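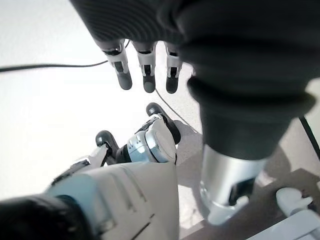

Sewer / Pattern Maker, Fitted Sleeves and Covers
Garent Soft Goods
Full time, on site, one opening

We are hiring one person to pattern and sew fabric sleeves, cuffs and fitted covers. The work is done in a small shop with industrial machines, a cutting table and more half-used bolts of dark fabric than we should have bought. Most of what we make goes over something hard, heavy and oddly shaped that has to bend, and the cover has to bend with it without creeping, bunching, or pulling open at the seams.

We have read a lot of job ads in this trade and have trouble believing most of them. "Fast-paced" tends to mean understaffed. "Family atmosphere" tends to mean you will be asked to stay late by someone who feels bad about it. We'll try to say what the job is, and you can decide if we are exaggerating when you visit.

What gets made here

Tubular sleeves are the bulk of it. Some are plain, some have ribbed panels, some have soft folds built in at the joint so there is spare cloth when the thing underneath straightens out. Cuffs are a separate headache. A customer will send a drawing where a wide, padded section has to narrow down to a tight opening over a short distance, and the drawing will show it as one smooth line. Cloth has its own opinion of that line. You will be the person working out where the extra fabric goes.

We also make dust covers, cable wraps and roll-up tool cases, and we do repairs. Repairs are about a third of a normal week and they teach you more than new work does, especially about where your own seams let go.

About stretch fabric

Every sales rep who comes through the door has a four-way stretch knit that is supposed to fit anything. We have tested a good number of these. They fit very well on the first day. After that many of them bag at the bend, ride up at the cuff and pill wherever they touch an edge. Nelly Arboleda, who runs the cutting table, keeps the failures on a rack by the door, and every applicant gets shown the rack. We still use stretch, in the right places and on the right grain. If your answer to every fit problem is a stretchier knit, you and Nelly will have a long year.

Same goes for pattern software. We have a license for one program and it's useful for grading and for keeping files in order. It has yet to produce a cuff we could sew without a paper mock-up first. If you have had better luck with yours, bring the pattern and the finished piece together and let us lay one on the other. We would be glad to be wrong, it would save a lot of brown paper.

The work, day to day

Measuring parts and forms, by hand, more than once.
Drafting patterns on paper and making muslins.
Cutting, usually in short runs of 10 or 12 pieces, sometimes a single one.
Sewing on a walking-foot machine, a cylinder-arm machine and a serger.
Setting zippers, snaps, drawcords, elastic and hook-and-loop.
Turning sleeves right side out through openings that are smaller than they should be.
Writing down what you changed, on the pattern, in words another person can read.

The last one matters to us a great deal. Heriberto Castaño spent most of last October redrafting patterns that a very talented person had made and labeled "final," "final good," and "use this." There were three of each.

What you need

At least two years of paid sewing on industrial machines. Upholstery, tents, bags, costumes, sports gear, marine canvas and orthopedic goods all count. So does alterations work if there was plenty of it. You should be able to draft a pattern from an object with no flat drawing to go by, and to look at a twisted sleeve and tell whether the trouble is the grain, the feed, or the pattern.

You need to be able to lift a 40-pound roll with someone on the other end of it, and to stand for part of the day. We have adjustable tables. English or Spanish is fine, and we use both in the shop, often in the same sentence.

What you don't need

A degree in fashion or textiles. Some people with degrees sew beautifully, and others have told us at length about drape and then sewn a cuff on inside out.

A portfolio site. Photos of finished work on a stand, with good light, tell us very little. Send us pictures of the inside. We want seam allowances, corners, and the place where the zipper ends.

"Passion." Careful work on a Thursday afternoon will do.

The sewing test

There is one and we pay for it. Yurani Rengifo will give you a form, a yard and a half of charcoal ribbed fabric, and a cuff to copy. You have the morning. You will probably not finish, and we would sooner see half a sleeve done right than a whole one rushed. You get $120 for the test whether or not we make an offer, handed to you before you leave.

We know that unpaid "trial days" are common around here. We think they are a way to get free sewing, and if another shop has put you through one, you have our sympathy.

We will ask you to put the sleeve on the form, bend it and take it off again, several times. Most problems show up then. Please don't press the piece flat at the end to make it look nice, as we will only unfold it.

Pay and hours

Pay depends on the test and on your experience, and we will give you the hourly rate in writing on the same day as the offer. It is reviewed after 12 weeks. "Reviewed" is a slippery word in job ads, so to be clear: you sit down with Elvira Urrego, she shows you the numbers, and the answer is a raise or a reason, also in writing.

Hours are 7:30 to 4:00, Monday through Friday, with a half-hour lunch and two 15-minute breaks. Overtime happens before large orders. We don't promise it and we don't require it. Paid holidays and sick time from the first day. We do not offer dental yet. We have been told by two insurance brokers that it will be easy to add, and we will believe it when there is a card in somebody's wallet.

The room

The shop is on the ground floor with north windows. It is cold by the loading door in winter and warm by the pressing station all year. Dark fabric is hard on the eyes, so every machine has its own lamp, and if yours isn't good enough we will buy another one. Black thread on charcoal cloth late in the day is the part of the job people complain about most, and they are right to.

Currently we ask everyone to wear a mask indoors, and the machines have been moved apart.

How to apply

Send a short note saying what you have sewn, for whom, and on what machines. Add two or three photos of the insides of things. A resume is fine if you have one already. Leave off the objective statement. If you have repaired something that came back to you a second time, tell us what went wrong, that would interest us more than a list of awards.

Email or drop off at the front desk, attention Jhosep Chambi, by the end of the day on Tuesday, February 2, 2021. Jhosep answers every application, including the ones we turn down, though he is slow. If two weeks pass with no word from him, call the shop and ask for Elvira.

No recruiters, please. No staffing agencies either, including the one that keeps calling to say it isn't an agency.

Garent Soft Goods | Jobs | Contact the shop | © 2021 Garent | Back to top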